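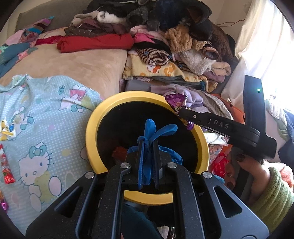 **Section 3 | Bedrooms**

## 3.2 Clearing litter from a bed before changing it

Use this procedure when a bed has small trash on it as well as clothes and blankets. For a bed with only bedding on it, go to 3.3. Spills and stains are in Section 5.

### What you need

- One round container with a wide rim, small enough to hold in one hand
- A laundry bag or basket
- A trash bag, for emptying the container at the end
- A damp cloth
- Spare sheet, if the bed is to be made up again the same day

Do not use a container with holes in the sides. Stick wrappers go through them.

### Before you start

1. Open the curtains or turn on the overhead light. A bedside lamp leaves the far side of the mattress in shadow.
2. Ask the person whose bed it is if there is anything on it they want kept. Papers and wrappers with writing or stickers on them count as things to ask about.
3. Leave the blankets where they are for now.

> **Caution:** Do not pull the sheet off or shake a blanket until the litter is out. Wrappers will end up behind the headboard or under the bed frame.

### Picking up

4. Start at the corner of the mattress nearest you and work along the edge toward the headboard. Bare sheet comes first, folded things later.
5. Bring the container to the litter. Tilt it with the opening toward the piece you are picking up and keep the rim close to the sheet.
6. Pick up large, soft items first. A rubber glove left on a bed takes up most of a small container, so press it down flat once it is in.
7. Pick up wrappers one at a time. On a printed sheet, such as a Hello Kitty one with dots, run your palm lightly across the pattern after you have picked up what you can see. Small wrappers disappear against it.
8. Check the rim each time you move the container. Crumpled foil and plastic wrappers tend to catch there. Push them all the way in before moving on.
9. Feel each wrapper before you drop it. If there is still candy in it, put it to one side for the owner to decide.

> **Note:** Rubber gloves that are still usable are washed and hung up (see 6.1). If you can't tell what a glove was last used for, throw it out.

> **Caution:** If you find anything sharp, stop using your bare hands. Put on work gloves and look over the rest of the bed before you reach into any folds.

### Moving the clothes

10. Lift folded clothes off in small stacks and set them on a chair or a clean part of the floor. Keep the stacks in the order you found them. Folded clothes are treated as clean unless you have been told otherwise.
11. Look between the layers as you lift. Fuzzy garments and fluffy blankets hold on to small bits of plastic and need a second look.
12. Loose, unfolded clothes go in the laundry bag. Check the pockets first.
13. Place plush toys and cushions together at the headboard end. They go back on last.

### Blankets and sheet

14. Fold each blanket in toward the middle of the bed, so that anything still caught in it stays inside. Carry it to an open space and unfold it there.
15. Wipe suede-like blankets with the damp cloth in one direction only. Do not rub.
16. Look along the gap between mattress and headboard and pick out whatever has slipped down.
17. Strip the sheet from the foot end. Turn it inside out over the laundry bag and give it one shake.

### Finishing

Empty the container into the trash bag, wipe the inside and the rim, and let it dry upside down. Do not put it back under the sink wet. If sugar has stuck to the bottom, leave warm water in it while you make the bed.

Return the clothes in the same order, or put them away if the owner has asked for that. Write any kept items on the room sheet.

### If something goes wrong

| Problem | What to do |
|---|---|
| Wrapper stuck to the sheet | Wet the spot from underneath, wait, then lift. Do not scrape. |
| Sticky patch on a plush toy | Cold water and a cloth. No spray. |
| Container tips over on the bed | Go back to step 4 for that side only. |
| Candy found inside a pillowcase | Strip all the pillows, then check the mattress seam. |

Steps 5 and 8 revised 2018-03-21, A. Kohlhase. The January printing has the old order, with the clothes moved first. Please discard it.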